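Two nights in Gorley with a teenager – is the old town enough?

Posted by Harsh Shakya in Trip planning
Fri 16 August

Hello all! My daughter and I have a gap of two nights between leaving the coast and catching our train north, and Gorley is where the lines meet, so Gorley it is. I'd never given the place a thought before last week and now I'm rather excited about it. The guidebook I've got gives it a page and a half and spends most of that on the fort.

What I'd like to know is whether we should stay inside the walls or out by the station, and whether two nights is too much for the old town on its own. She's fourteen, likes markets and drawing, and dislikes being marched round museums. I like eating. We'll be arriving on the afternoon train and leaving very early on the third day. We don't mind basic rooms as long as there's a fan. Is it worth trying to get out to Zekar for half a day or is that cramming too much in?

Thank you in advance!

Leire Mateos

Oh, you're going to love it. I went for one night and stayed six, so you can guess my answer to the second part!

Stay inside the walls. The station side is handy for your early train but it's all traffic and mobile phone shops, and the whole pleasure of Gorley is being in the lanes after the day visitors have gone. From the Malhotra Gate it's a fifteen minute walk to the platforms, or there are rickshaws waiting at the gate from before dawn. Agree the fare the night before if you can.

For your daughter, go to the dyers' street first thing, when they're hanging the cloth across the lane. People there were lovely about me sitting on a step with a sketchbook. Then cut down behind the grain market to the stepwell, which is free and shady and has the best echo (take a snack, there's nothing to buy on that side). The fort is fine. I'd do it late in the afternoon for the view over the roofs and skip the rooms with the furniture in them. There are 240 steps up from the lower gate, or you can take the ramp on the east side, which is longer but much kinder on the knees.

Eating – where do I start! The lane of sweet shops behind the clock tower, obviously. Fried bread with pickle from the corner opposite the post office, mornings only. In the evening everybody drifts to the square by the north tank, and you just follow the smoke. I had a lentil thing with burnt garlic there that I still think about.

Rooms inside the walls are mostly upstairs in family houses.
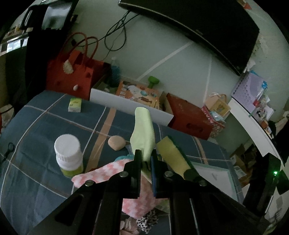 Ask for one at the back, as the lanes get noisy with handcarts from five in the morning, and check which way the window faces if you're there in the hot months. The houses near the Garness Gate get a breeze off the tank in the evening. I paid a bit extra for a roof terrace and used it every single night, watching the kites go up. Bring earplugs anyway, there are three mosques and two temples within earshot and they all start early.

Zekar is beautiful but I'd want a whole day for it. You have one full day and I'd spend it all in Gorley.

Trilok Uniyal

I agree with nearly all of the above, but Zekar in half a day can be done. Bus 58 goes from the stand outside the Malhotra Gate and takes an hour and ten minutes if the level crossing is open. Take the first one, see the painted houses and the lake path, and you'll be back for a late lunch. The last bus back is well before dark, so don't leave it for the afternoon.

One thing to check is the fort. When I was there in February the upper terrace was closed for repairs on the wall and you could only go as far as the second courtyard. Still a cracking view, but ask at the ticket window before you pay the full price.

Also the paper shop on the corner of the cloth market sells handmade sketchbooks in all sizes. My niece came home with four of them.

Waraporn Ruangrit

fan rooms are ok except may and june. we went in july and it rained every afternoon, bring sandals that dry quickly. the mango ice by the clock tower is amazing!!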